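Speaker notes – Collecting laundry examples in people's homes
Saodah Tambunan, Witbridge
Spring meetup, 20 minutes plus questions

Slide 1. Title
Say hello, thank Sânziana Costache for the slot. Mention that she ran the first Nillis sessions and can take the questions about scheduling at the end.

Slide 2. What we were asked for
Nillis is our clothes-handling set. The order was for 900 usable episodes of a two-armed robot picking up a garment from furniture and folding it. One operator per robot, working the arms by hand through the leader rig. Every episode starts from a garment in a heap.
Define "usable" here, people always ask. The garment ends up folded, both arms return to rest, and all camera streams are complete. A dropped sleeve is fine if the operator picks it up again. We keep those and tag them as recoveries.

Slide 3. Why homes
We began on a table in the Pelupessy building. White top, even light, same height every time. The policy trained on that did well on the table and poorly on anything soft. Cushions give when you press on them. The fingers go in deeper than the operator expects, and they pinch the upholstery together with the cloth.
So we moved to homes in April. 12 homes in total, one robot in each, 14 operators sharing the shifts.

Slide 4. A normal shift
Read the list slowly, it is short on the slide.
Set up and check both wrist cameras. Record one throwaway episode and play it back. Then 40 episodes, with a break in the middle. Change the garment every five episodes. Shake it out and drop it again between episodes, from standing height, without arranging it.
Point to make: the dropping matters more than we thought. In the first week operators placed the clothes down neatly to save themselves trouble. We saw the same two or three starting shapes over and over. Those episodes are still in the set but weighted down.

Slide 5. Which arm goes first
We left this open on purpose. If the heap is on the left, most people reach with the left arm and keep the right one open and waiting. A few bring both in together. Both are good data. What we don't want is the waiting arm drifting, so the rule is to park it over the seat and hold it still until it has a job.
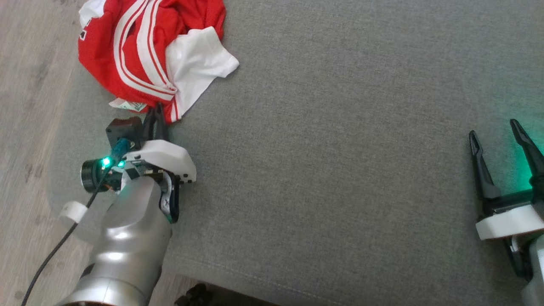

The lower edge of the heap is where most operators go in first. It is closest, and the fingers can get under a fold without pushing the whole thing toward the backrest. Shirts with stripes or a visible label are easier for the operator, who can tell which layer is which. Plain dark ones take longer and have more failed grasps. Our mix was too heavy on bright shirts at the start, and Sânziana bought a bag of plain ones to even it out.

Slide 6. Cables
Short slide. The wrist camera cable has to have slack at full reach, and it must not lie under the garment. We lost most of a morning to one that did. Clip it, look at it before every block, move on.

Slide 7. Review
Each episode is watched once at double speed by someone other than the operator. The reviewer marks the first contact, the first lift and the end of the fold. Peron, our labeling tool, fills in a guess for all three and the reviewer corrects it. First contact is the one it gets wrong most – on soft seats the finger touches the cushion before the cloth.

Slide 8. What we would change
Start in homes sooner. Write down the garment type at recording time. Give operators a practice shift that doesn't count.

Slide 9. Questions
If time is short, skip the second clip and go straight here. Likely questions: operator pay, consent forms for the households, whether we will do towels next. The answer on towels is yes, after the summer.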